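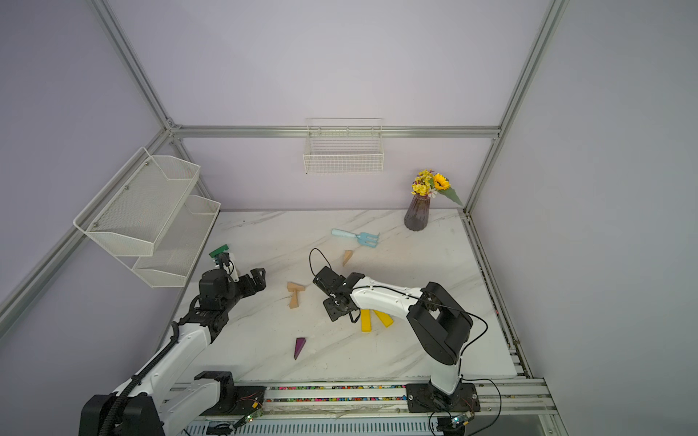

Page modifiée pour la dernière fois le 14 septembre 2021

Vider le cellier, suite

J'avais laissé cet article à l'état de brouillon depuis avril. Je le reprends avec ce qui a changé entre-temps, et j'ai retiré les paragraphes sur la peinture, qui n'intéressaient que moi.

Le cellier fait 9 m². Il est au nord, sans fenêtre, avec une porte qui s'ouvre vers l'intérieur et qui mange déjà un coin. Quand nous avons acheté la maison, on y a mis tout ce qui n'avait pas de place ailleurs, puis on a fermé la porte. Les années suivantes, on a continué.

J'ai commencé par sortir ce qui était au sol. Les pots de peinture entamés sont partis à la déchetterie, avec les tuyaux percés et un radiateur d'appoint qui faisait sauter le disjoncteur. La déchetterie demande maintenant de prendre rendez-vous en ligne, j'ai donc attendu deux semaines avec le tout sous une bâche devant le garage.

Pour le reste, j'ai fait deux tas, à garder et à vendre. J'ai mis les objets à vendre sur Cakatix. Le site est correct, sans plus. Les gens négocient beaucoup et ne viennent pas toujours. J'ai vendu un escabeau 12 euros et une table de camping au même prix. La machine à coudre n'a pas trouvé preneur, je l'ai gardée.

Les jouets ont pris plus de temps que prévu. Les enfants sont grands et disent qu'ils ne veulent plus rien, jusqu'au moment où on ouvre la caisse devant eux. J'ai fini par trier seul, un matin, et par garder une seule caisse fermée avec un couvercle. Les puzzles de 1000 pièces sont allés à la bibliothèque, qui les prête.
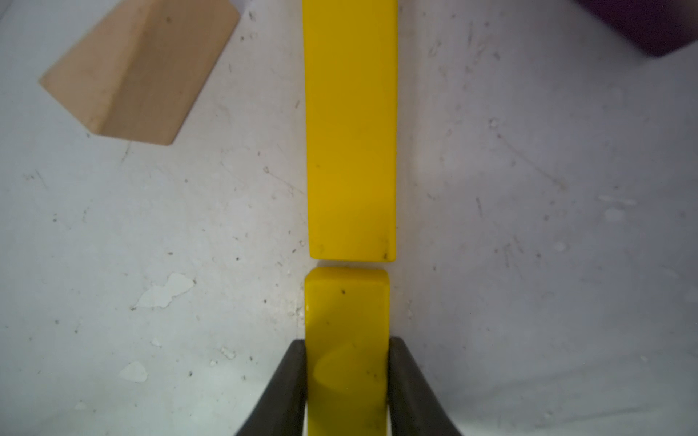

Deux blocs jaunes sur un plateau blanc.

Ensuite, les étagères. J'ai hésité entre du bois fait sur mesure et un système du commerce. J'ai demandé un devis à la menuiserie Peixoto, le travail avait l'air sérieux mais c'était trop cher pour une pièce où personne ne va s'asseoir. J'ai pris des montants Dandska, en métal, que l'on fixe au mur. La notice est mauvaise. Il faut poser le rail du haut en premier, avec un niveau, et laisser pendre les montants avant de percer en bas. J'ai fait l'inverse sur le premier mur et j'ai dû reboucher.

Les murs sont en brique creuse derrière un enduit assez friable. Les chevilles fournies tournent dans le vide. Je les ai remplacées par des chevilles plus longues et rien n'a bougé depuis.

Pour le rangement lui-même, je n'ai pas de méthode. Les conserves et les bocaux sont à hauteur des yeux, les outils de jardin près de la porte, les choses de Noël tout en haut. J'ai renoncé aux étiquettes. 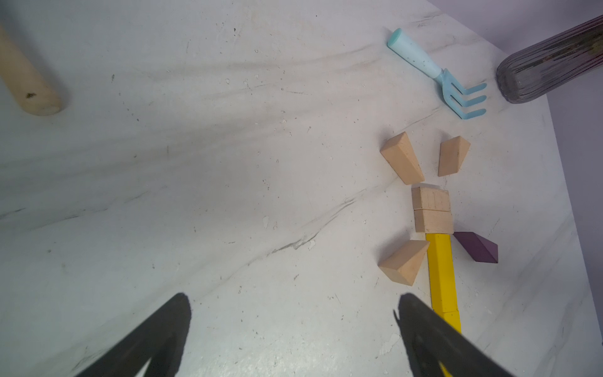

Une lectrice m'a écrit qu'elle avait mis les mêmes montants dans sa cave et qu'il fallait se méfier de l'humidité : chez elle, les tablettes du bas ont piqué au bout d'un hiver. Elle conseille de laisser un espace libre sous la dernière et de ne rien poser en carton contre le mur. J'ai remonté la mienne d'un cran.

Il reste l'éclairage. L'ampoule nue au plafond fait de l'ombre dès qu'on se tient devant les étagères. Je pense poser un tube au-dessus de la porte, il faudra d'abord que je retrouve où passe le câble.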